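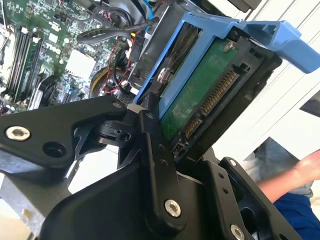 Notebook 7, p. 48

January. Drive swap cell, gripper comparison, continued from p. 431 of the old binder (the one with the Fuchs wiring notes in it).

Purpose: decide which finger set goes to Darville for the drive caddy job. Candidates are the Wallmont parallel set, flat pads, and the black linkage gripper with the narrow plate fingers. Same arm, same wrist camera, same controller settings for both. Target is the blue plastic caddy with a 3.5-inch drive screwed in, in and out of an open tower.

Grip on the caddy with the linkage gripper. The plates bear on the tray and the clamp line is not square to the rails, so the caddy sits at an angle in the fingers. Tolerable for carrying. Not tolerable for insertion, where the connector end has to meet the cage straight. The side rails are open rectangles, and a narrow finger tip can land on a rib or in a window depending on approach height. Landing on a rib is what we want. In a window the tip bears on the drive body and the tray is free to shift.

To do: set approach height from the handle end, where the molding is stepped and gives the camera a decent edge to find. The rail windows repeat and the matcher locks onto the wrong one.

Wallmont set. Pads hold the caddy square every time on the bench. In the tower they are too wide. With two carriers side by side the pads touch the neighbor before they close. Could be ground down, but then the pad screws lose their seats. Not worth doing for one fixture.

Force. Controller limit left at the lower preset for both. At the upper preset the tray rails bow inward visibly on the bench scale test and spring back on release. No cracks found under the loupe. Still do not like it. Dustwood used the upper preset for their metal trays and the number got copied into our config with no comment beside it. Comment added.

Camera. Wrist mount as before. The gripper body takes up a large part of the view, and with a caddy held the fingertips on the far side are hidden. Exposure is the bigger problem: the blue plastic is bright, the bay under it is dark, and auto exposure hunts between them on the way in. Fixed exposure, set on the handles, is better. The bay goes black but we do not need to see down there until the handle has been found.
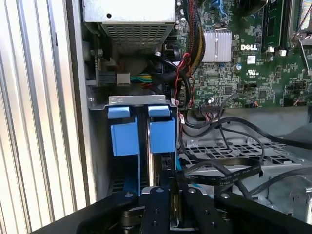

Approach to the bay. The gap between the two handles is narrow, likely narrower than a finger plate, so straddling one handle from both sides does not work with both carriers fitted. Options are to take the handle by its pull block from the front, or to pull the outer carrier first and get room that way. Prefer the first. The second forces an order on the operator.

Loose cables to the right of the cage are a snag risk for the right-hand linkage when it opens. Limit opening width to what the pull block needs plus 2 mm. Tie-back is the obvious fix, but the units at Darville will not be tied back, so test with cables as found.

Decision for now: linkage gripper, lower force preset, fixed exposure, front approach on the pull block. Wallmont set back in its box, labeled.

Open items
– square-up move after pickup (nudge against a bench stop, then regrip)
– handle detection with one carrier missing
– ask Fuchs whether the controller can hold opening width as a hard limit – the manual only shows it as a target
– copy this page to the Darville folder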